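What Is an Obituary?

Last updated: Monday, June 10, 2019

You may have seen a page in the newspaper with rows of small photographs and short pieces of writing next to them. Each piece of writing is about a person who has died. It is called an obituary. You say it like this: oh-BIT-choo-air-ee.

An obituary has two jobs. It lets people know that someone has died, and it tells a little about the life that person had. Most obituaries also say when and where the funeral or memorial service will be, so that friends and neighbors can come.

Who writes it?

Very often the family writes it. A son or daughter, a husband or wife, or a grandchild may sit down with paper and put together the main facts. Sometimes a person at the funeral home writes it after talking with the family. A funeral home is a business that helps families get ready for a funeral. A few people write their own obituary while they are still alive and keep it in a drawer with their other papers.

When a person was very well known, a newspaper reporter may write the obituary. Those are usually longer, and the newspaper does not charge for them. Family obituaries are different. The family normally pays the newspaper to print them, and the price goes up with the number of lines. In our town paper, the Cernholm Weekly, a short notice of 31 words is the smallest size a family can buy. The longest one printed last May filled a whole column.

What goes in it?

Obituaries usually follow the same order, and once you have read a few you will know what comes next.

The first line gives the person's full name, how old they were, and the day they died. If people called the person by another name, it goes in quotation marks or parentheses in the middle. This helps readers who only knew someone as "Bud" or "Dot."

Next comes where and when the person was born and the names of the parents. After that you may read about school, marriage, and work. A person might have driven a truck, taught second grade, served in the Navy, or worked 5 years at one place and the rest of their life at another. Many obituaries tell what the person liked to do, such as fishing, sewing, playing cards, or growing tomatoes.

Then there is a part about the family. It has some words in it that you may not know.

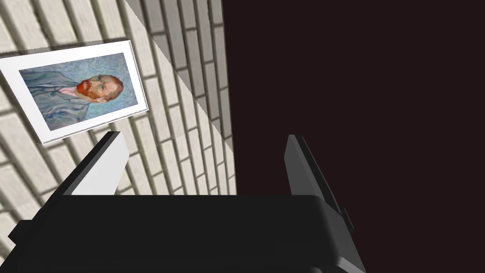
"Survived by" means the people in the family who are still living. If an obituary says a woman is survived by two sons and four grandchildren, those are the people in her family who are alive now. It does not mean that they were in an accident.

"Preceded in death by" means the people in the family who died before this person did. Precede means to go before. Parents are often named here, and sometimes a husband, wife, brother, or sister.

"Née" is a French word that means born. You say it like "nay." It comes before the last name a woman had before she was married. Some obituaries put that name in parentheses and leave out the word née.

"Visitation" is a time when people can come to see the family and tell them they are sorry. It is also called calling hours.

"Interment" means burial. The obituary may name the cemetery, such as Brerkach Cemetery on the north side of town.

"In lieu of flowers" means instead of flowers. The family may ask people to give money to a library, an animal shelter, or a hospital.

Why are some words so soft?

Some obituaries say a person died. Others say the person passed away, went home, or was laid to rest. These all mean that the person died. Families pick the words that feel right to them. If you read one and are not sure what it means, ask a grown-up.

An obituary does not have to say how a person died. Some families want to tell this and others would like to keep it private. Both are fine.

How old are obituaries?

People have been printing news of deaths for hundreds of years. Early ones in newspapers were often just a line or two. Later, families began to add more, and photographs came after that. Today most obituaries are on the internet too, where people can leave a message for the family to read.

The Stesta County Library keeps copies of old local newspapers, and they fill 167 boxes in the basement. People who are studying their family history use them often. An old obituary can tell you the name of a great-great-grandmother, the town she came from, and which church she went to. It can have mistakes in it, so people who study family history check the facts in another place when they can.

Can children help?

Yes. If someone in your family has died, you can ask if there is a way to help with the obituary. You might remember something that the grown-ups forgot, like the song your grandfather whistled or the soup he made on Sundays. You could help choose the photograph or check that your cousins' names are spelled right.

You do not have to help if you do not want to. Reading an obituary of someone you loved can make you feel sad, and you can wait and read it when you are older. Many families cut it out and save it in a Bible, a scrapbook, or an envelope.

Words to look up: cemetery, memorial, ancestor, column.

Contact us | © 2019 Wijesinghe Children's Pages | Back to top

This site uses cookies. By continuing to use this site you agree to our use of cookies. OK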